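Three Kitchens Before Lunch

The Todwood open house happens every May, and every May I tell myself I'm going for the ideas and not for the free coffee cake. Residents let strangers tramp through their kitchens from ten until one, and the strangers pretend they're looking at the tile. This year there were 13 kitchens on the map. I made it to three, which I consider a personal best.

The first was at the top of Hamdan Street, and it was the kind of kitchen where the fruit has been arranged by size. I was asked to take off my shoes. I stayed four minutes and learned that the countertop had taken 30 weeks to arrive. The hosts seemed to think this was a point in its favor.

The second had a Bresus range the size of a compact car and, as far as I could tell, one saucepan. There was a line to look at the range. I stood in it.

The third was the one I'd go back to. It has pink wall cabinets, a white water heater hung up high next to them, and a big dark-framed window that lets in so much daylight you forgive the sink area its jars and its plastic bag. Two wooden pepper grinders live on the windowsill. I own one and it's been empty for months. The table wears a light blue cloth with big pale flowers on it, and the chopsticks stand in a round black wire-mesh holder, pointing whichever way they please.

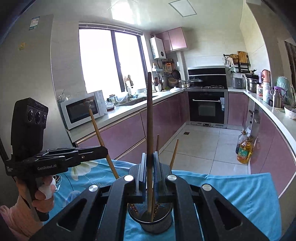 Prasell, who had walked over from the second kitchen with me, disagreed about the holder and said so all the way down the stairs. Chopsticks belong in a drawer, lying flat, with the lid shut on them if there's a lid. A mesh cup on the table only collects crumbs, and sooner or later a sleeve catches one and the whole bunch goes over. I said a drawer is where I lose things. We left it there, mainly to get to the coffee cake.

The cake was gone. Tickets were sold at the door of the hall, cash only, and they say around 500 people came through, most of them apparently ahead of me. Parking behind the hall is free until two on Friday. Wear shoes that slip off.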